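Trelladum 작은 탁자 기록 모음

README / 데이터 카드
판: 3
마지막 수정: 2022년 10월 1일
정리: Gamden
언어: 한국어

무엇이 들어 있나

Trelladum은 작은 탁자 위에 무엇이 어디에 놓여 있는지를 짧은 글로 적어 모은 자료입니다. 스탠드, 화분, 공책, 열쇠, 클립처럼 날마다 손이 가면서도 막상 글로 적으려면 말이 막히는 물건들이 주인공이에요. 이런 글을 1,107건이나 한자리에 모아 읽는 재미가 생각보다 큽니다! 같은 화분을 두고도 어떤 사람은 색부터 적고, 어떤 사람은 등 옆이라는 자리부터 적거든요.

탁자는 모두 70개입니다. 탁자마다 글이 여러 건 붙어 있고, 적은 사람도 저마다 다릅니다. 그중 700건은 다른 사람이 한 번 더 읽고 낱말을 맞춰 두었습니다. 나머지는 처음 적힌 그대로예요. 맞춤법이 흔들리는 곳도 있는데 손대지 않았습니다.

흰 탁자 묶음

가장 애착이 가는 묶음입니다. 흰 탁자에 흰 벽이라 물건의 색이 또렷하게 살고, 적을 거리가 적당히 많아요. 갓이 흰 원통 모양인 스탠드는 기둥이 검고 아래쪽에 황동색으로 퍼지는 부분이 있습니다. 검고 둥근 받침까지 한 줄에 담으려다 문장이 길어진 글이 특히 많았는데, 길어도 좋으니 그냥 두세요. 스탠드 왼쪽에는 흰 사각 화분이 있고 초록 잎 위로 보라색 꽃이 올라와 있습니다.
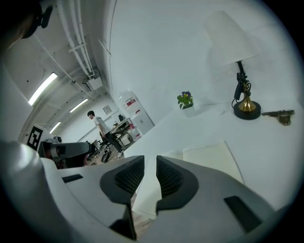
항목 구성

탁자_이름: 묶음 안에서 쓰는 이름입니다. 예) 흰 탁자
물건: 한 줄에 하나씩 적습니다. 스탠드와 전선은 따로 적지 않고 한 줄로 둡니다.
색과 모양: 보이는 대로만 적습니다. 재료를 모르겠으면 "황동색", "금속 느낌"처럼 한 걸음 물러선 말을 씁니다.
자리: 다른 물건에 기대어 적습니다. "화분 오른쪽", "탁자 앞쪽 가장자리 가까이" 같은 식입니다.
상태: 펼침, 덮음, 세움, 눕힘 가운데 고릅니다. 고르기 어려우면 비워 둡니다.
덧말: 자유롭게! 여기가 제일 재미있는 칸이에요.

적는 요령

먼저 제일 넓은 자리를 차지한 물건을 적고, 그다음에 키 큰 물건으로 갑니다. 작은 쇠붙이는 맨 끝에 적는 편이 편합니다. 처음부터 "클립"이라고 단정하면 읽는 사람이 헷갈리니 "클립처럼 생긴 작은 금속 물건"이라고 풀어 써 주세요. 1판에서는 이런 물건을 전부 "잡동사니"로 묶었다가 3월에 모두 풀어서 다시 적었습니다. 손은 많이 갔지만 글이 훨씬 좋아졌어요.

방향은 앉는 사람 쪽에서 봅니다. 벽에 붙은 탁자라면 벽 쪽이 뒤, 의자가 들어가는 쪽이 앞입니다. 탁자 모서리에 걸친 물건은 어느 변에 걸쳤는지까지 적습니다. 늘어진 전선은 덧말에 넣어도 됩니다.

펼친 공책

공책은 이 모음에서 가장 말이 많은 물건입니다. 덮여 있으면 한 줄로 끝나는데, 펼쳐져 있으면 종이 빛깔에 가운데 접힌 선의 방향, 글씨가 있는지 없는지까지 줄줄이 나옵니다. 흰 탁자에서는 크림색 빈 면이 펼쳐져 있고 책등이 세로로 내려옵니다. 보라색 꽃 화분은 그보다 뒤쪽에 있어서, 공책을 기준으로 삼으면 나머지 물건의 자리가 술술 풀려요.

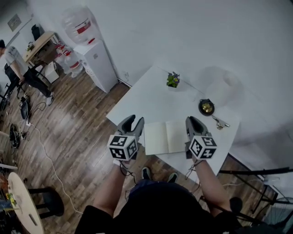 한 독자는 공책의 "빈 면"과 "새 공책"을 같은 말로 쓰지 말아 달라고 적어 보내왔습니다. 펼친 두 면이 비어 있다고 해서 앞장까지 비었다는 뜻은 아니라는 의견이었고, 듣자마자 무릎을 쳤습니다. 그래서 3판부터는 "새 공책"이라는 말을 빼고 "펼친 면이 비어 있음"으로 통일했습니다. 고마운 지적이에요!

어디에 쓰면 좋은가

정리 수업의 읽기 자료로 써 보세요. 글만 읽고 탁자를 그대로 차려 본 뒤 서로 견주면 금방 시간이 갑니다. Mackay 공방에서는 물건 이름을 가리고 자리만 읽어 주는 놀이로 바꿔 썼는데, 화분과 스탠드가 자주 뒤바뀌었다고 합니다. 한국어 위치 표현을 공부하는 분에게도 권합니다. "옆", "곁", "가"가 사람마다 얼마나 다르게 쓰이는지 한눈에 들어옵니다.

물건의 값이나 상표를 알아내는 데에는 맞지 않습니다. 그런 내용은 처음부터 받지 않았습니다. 누가 쓰던 물건인지도 적지 않습니다.

알려진 빈틈

식탁은 거의 없고 작업용 탁자가 대부분입니다. 어두운 색 탁자도 모자랍니다. "황동색"과 "금색"이 섞여 쓰인 글이 남아 있으며, 두 번 읽은 글에서는 "황동색"으로 맞췄습니다. 꽃 이름은 확실할 때만 남겼고 대개는 색만 적었습니다.

함께 볼 것

Liltular 선반 기록 모음: 항목 이름이 같아서 이어 붙여 읽을 수 있습니다. 다만 선반은 "자리" 칸에 몇째 단인지를 먼저 적습니다.

고칠 곳을 찾으면

탁자 이름과 고칠 문장을 함께 적어 Gamden 게시판에 올려 주세요. 낱말 하나짜리 제안도 반갑습니다. 받은 제안은 다음 판의 바뀐 점 목록에 넣습니다.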